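3 材料与方法

3.1 样本来源与分组

本研究关注小容积冷藏器具在居家环境下的温度分层现象，以及搁架位置对即食食品贮藏品质的影响。既有文献多以容积较大的立式冰箱为对象，其送风循环与小型器具差异明显，相关结论不宜直接外推。小型器具内腔狭窄，制冷面与食品间距小，开门一次所交换的空气占内腔容积的比例也高得多，因而局部温度波动更为剧烈。

样本取自Kelik与Westwood两个居住区的租住户。入户登记共得有效记录529条，登记内容包括器具的安放位置、搁架形式、日常存放的食品种类、住户自述的开门习惯以及最近一次除霜的时间。登记工作于2月完成，此时室内普遍供暖，器具周围的空气温度相对稳定，可减少环境温差对结果的干扰。登记记录中，凡器具处于停用状态或仅用于存放化妆品、药品者，均不纳入后续分析。

从有效记录中抽取16户作为连续监测组，其余住户仅参与问卷部分。抽取时按搁架形式分层，分为网状搁架与实板搁架两类。网状搁架允许冷空气在上下层之间自由沉降，理论上层间温差较小，但食品与金属丝直接接触处可能出现局部过冷；实板搁架则相反，层间隔断明显，上层温度易受门封状况影响。两类器具在安放高度上亦有差别，置于台面者多为网状搁架，置于地面者多为实板搁架，分析时将安放高度作为协变量处理。

3.2 测点布置与取放操作

每台器具内设上、下两层测点，均位于该层搁架的几何中心。测点探头以食品级硅胶套包覆，套内充填甘油溶液，以近似模拟含水食品的热惯性。裸露探头响应过快，开门瞬间的读数主要反映涌入的室内空气，对食品本身的温度变化代表性不足。探头引线沿门封下缘引出，引出处以软质密封条补封，补封前后各做一次空载对照，两次稳态温度之差在探头标称误差范围以内者方可进入正式监测。

取放操作定义为：开门、手部进入内腔、手部接触搁架或食品、手部退出、关门。五个步骤构成一次完整操作，中途关门后再次开启者另计一次。手部在内腔停留的时间是本研究的主要自变量之一，自手部越过门框平面起算，至完全退出为止（图2）。

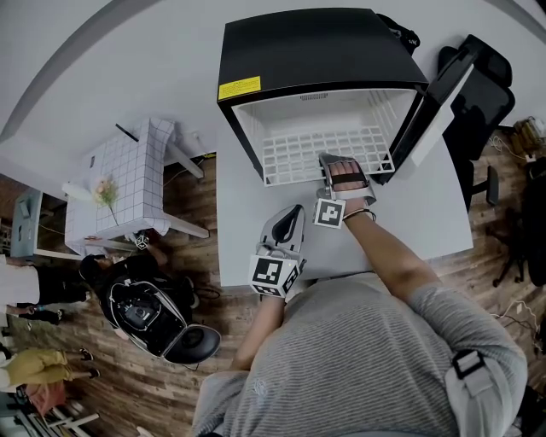 图2 台面式小型冷藏器具的取放操作（俯视），右手置于白色网状搁架上

对停留时间的判读由两名判读员独立完成，判读结果不一致时由第三人复核。Mockus曾提出以门开启时长代替手部停留时长，认为前者易于自动记录且误差较小。该做法在大容积冰箱中大体成立，但在小型器具中，住户常在开门状态下整理台面物品，门开启时长与手部停留时长的相关性随之下降。本文因此将两者分别记录，并在回归模型中同时纳入，以方差膨胀因子检验共线性。

3.3 温度数据的处理

监测期内共得到完整取放操作1431次。每次操作截取开门前的稳态段与关门后的恢复段，分别计算基线温度、峰值温度和恢复时间。恢复时间定义为自关门起，至测点温度回落到基线与峰值之差的十分之一以内所需的时间。若恢复期间再次开门，则该次操作的恢复时间记为右删失，采用生存分析方法处理，不作剔除。直接剔除此类记录会使样本偏向开门稀疏的住户，从而低估高频使用条件下的温度累积效应。

压缩机的启停周期会在温度序列中叠加一个近似锯齿形的波动，其幅度在部分器具中与开门引起的温升相当。处理时先以夜间无操作时段的数据估计每台器具的周期与幅度，再从日间序列中扣除。半导体制冷的器具不存在明显的启停周期，该步骤予以省略。夜间时段统一取凌晨1时至5时，若该时段内仍有开门记录，则顺延至次夜。

除霜状态对恢复时间的影响不可忽略。霜层增厚后，制冷面的换热系数下降，恢复段曲线的斜率明显变缓，与门封老化引起的曲线变化较难区分。为此，监测开始前对所有器具统一除霜，并以纸条夹持法检查门封，纸条可轻易抽出者更换门封后再行监测。

3.4 食品品质指标

品质评价选用三类即食食品：切块水果、凉拌豆制品和巴氏杀菌乳。前两类由Kukosier提供同批次产品，后一类购自Võ门店，购入后置于保温箱内运送。每类食品在上、下两层各放置一份，包装保持未开封状态，于贮藏终点取样测定菌落总数、pH值与汁液流失率。切块水果另测硬度，以判断贴近搁架金属丝的部位是否发生冻伤。

感官评价采用描述性评分，由经过培训的评价员在单独隔间内完成，样品以随机编码呈送，评价员不知晓样品所在层位及所属住户。Mazza的评分表原为大容积冰箱中的叶菜类设计，本文保留其色泽与气味两项，删去萎蔫程度，增设包装内壁凝水一项。凝水与温度波动的幅度有关，也受包装材料透湿性影响，故仅在同类食品之间比较，不作跨类合并。

3.5 统计分析

各指标以混合效应模型分析，住户作为随机效应，层位、搁架形式、手部停留时长、门开启时长及安放高度作为固定效应，并考察层位与搁架形式的交互作用。菌落总数取常用对数后进入模型。残差的正态性以分位数图检查，方差不齐时改用稳健标准误。多重比较采用Holm法校正，显著性水平取0.05。问卷数据仅作描述性统计，用于说明监测组与全体登记住户在使用习惯上的差异，不参与上述模型的参数估计。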